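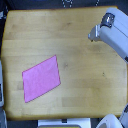
Plorkness Falt-Set für kollaborative Roboterarme

Software, Greiferaufsatz und Tücherpaket

Wer einem Roboterarm schon einmal beibringen wollte, ein Tuch zu falten, kennt das Problem: Stoff hält sich an keine Form. Ein Würfel bleibt ein Würfel, ein Tuch sieht nach jedem Griff anders aus. Genau dafür haben wir bei Plorkness das Falt-Set entwickelt, und wir freuen uns riesig, dass es ab August auch einzeln zu haben ist - bisher gab es die Software nur zusammen mit der kompletten Zelle!

Das Set arbeitet mit quadratischen, einfarbigen Tüchern auf einer hellen, ebenen Fläche. Pink auf Holz funktioniert wunderbar, weil sich die Kanten sauber abheben. Das Tuch muss nicht parallel zur Tischkante liegen. Die Software sucht die Ecken selbst, legt die Faltlinie fest und fährt den Greifer dann flach an die gewählte Ecke heran. Vor jeder Aufnahme geht der Arm in eine Warteposition am Rand, damit die Kamera freie Sicht auf den Stoff hat.

Trainiert wurde das Grundmodell mit 1.171 Faltvorgängen, die Yareli Cárdenas und Győző Kozma in unserer Werkstatt in Surnham von Hand vorgeführt haben. Für ein neues Tuch genügen in der Regel 20 eigene Vorführungen (bei sehr dünnem Stoff dürfen es gern mehr sein).

Lieferumfang
Greiferaufsatz mit 2 Wechselspitzen
Tücherpaket in 3 Farben
Softwarelizenz für einen Arm
Kalibriertafel und Kurzanleitung auf Deutsch und Englisch

Nicht enthalten: Roboterarm, Tisch, Kamera

Aufbau
Aufsatz montieren, Kalibriertafel auflegen, Arbeitshöhe einmessen. Kleine Flecken oder Kratzer auf der Tischplatte stören die Erkennung kaum, stark gemusterte Unterlagen dagegen schon. Die Arbeitshöhe bitte nach jedem Spitzenwechsel neu einmessen.

Besonders stolz sind wir auf den neuen Schrittmodus. Er hält nach jedem Griff an und zeigt den nächsten geplanten Punkt - herrlich für Unterricht und Fehlersuche! Die Idee stammt von Behrouz Kiani.

Fragen zur Kompatibilität beantwortet Ingvar Mikkelsen. Bitte bei der Anfrage Armtyp und Flanschmaß angeben.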